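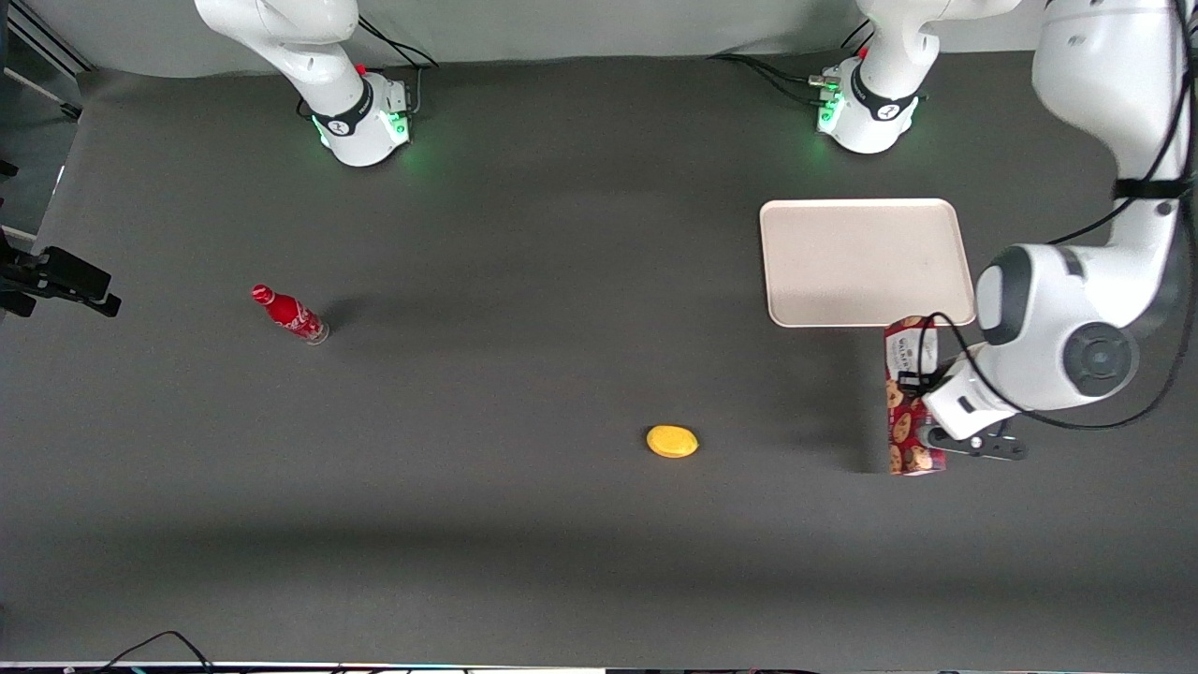
Finally pulled out the gooseberries along the back fence. Eleven summers of mildew, sawfly and blood loss, for enough fruit to fill one small crumble. Space now available to a plant with better manners.

The replacement is a redcurrant. Everyone on the allotment side of Meltcombe says redcurrants are easy. Everyone on the allotment side of Meltcombe also said that about the gooseberries, so I've written it down this time, with who said it.

Shortlist so far: one bush from the nursery at Flirkari, which sells them bare-root in winter and answers the phone if you let it ring long enough. The other is a potted thing from the garden centre, labelled "Currant, red". You can't fault them for detail.

Went to look at the potted one on Saturday, September 7, 2019, which I mention only so that I can be held to the planting date later. It had four leaves. They wanted over 10 pounds for it. I bought compost and a bun and went home.

For those asking what was wrong with the old bushes: the sawfly mostly. You go out on Monday evening and there's a bush. You go out on Tuesday evening and there's a diagram of a bush.

Yes, I picked the caterpillars off by hand. Yes, I looked in the middle of the bush, low down, where they start. My forearms looked as if I'd been posting cats through a letterbox.

Yes, I know sawfly goes for redcurrants as well. Three of you have now told me and one of you sounded pleased.

The thinking is that I can train a redcurrant flat against the wires as a cordon, so at least I'll be able to see what's eating it.

Spent this evening digging over the trench. It is 8 feet long and contains most of a path. Somebody before me got rid of a whole load of brick by putting it exactly where a person might one day want to plant fruit.

Also found: a trowel I accused my sister of losing. I shall be dealing with this by never mentioning it to her.

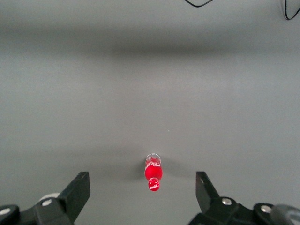
Soil down there is better than I'd feared once the brick is out. Dark, a bit sticky, plenty of worms. I've forked in two barrows of the old heap and thrown the gooseberry roots on the bonfire pile, where they still managed to get me through a glove.

A reply asks about netting. I've got netting. I've got the same netting I had last year, in one large knot in the shed, and I'm treating it as a winter project along with the Yáñez pruning book, which I've owned since March and opened once, at the pictures.

On that subject, can anyone who grows cordons tell me how far apart? The book says one thing, the nursery list says fifteen inches and my neighbour holds his hands out like a man describing a fish.

Thank you all. I have fifteen inches, eighteen inches, "depends", and a long message about pears.

Going with fifteen. They're only going to be up against a fence, they can't be expecting a view.

Flirkari rang back! They have two kinds, an early and a late, and the woman thought the late would cope better with our wind. I've ordered two of the late and one of the early. This is one more bush than I have room for. I'm aware of that.

They'll come when the leaves are off, so I've covered the trench with cardboard and weighed it down with some of the brick. First useful thing that brick has done.

Blackbird has already been along and flicked half the mulch on to the path. He's been watching the digging from the fence all week. I think he's been told about the redcurrants.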